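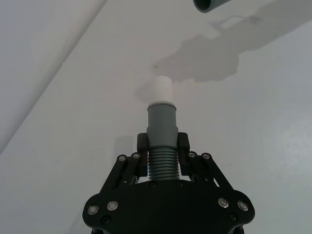

According to Firdevs Altıntaş, the choice of fingers mattered more in the Flevport trials than the choice of arm, and the laboratory would have saved two weeks by testing them first.

Her remark was made on Apr 19, 2023, when the Rellumo laboratory presented the results of its gripper comparison. The work began in February and covered three two-finger grippers, each mounted on the same arm and run with the same controller. Gray pipe fittings with a ribbed section and a smooth collar were among the test parts – a shape that leaves a gripper little room for error in height.

Each gripper was given 26 attempts per part. The Muvex model, fitted with flat finger blocks, dropped two parts in the whole series. The Bayram model dropped nine, most of them when the fingers closed on the ribbing and the part tilted.

Necati Dönmez stated that wrist camera settings were left unchanged throughout, so that the results could be compared directly. A second round, with softer finger pads and a slower closing speed, is planned. The laboratory will publish the full tables on request.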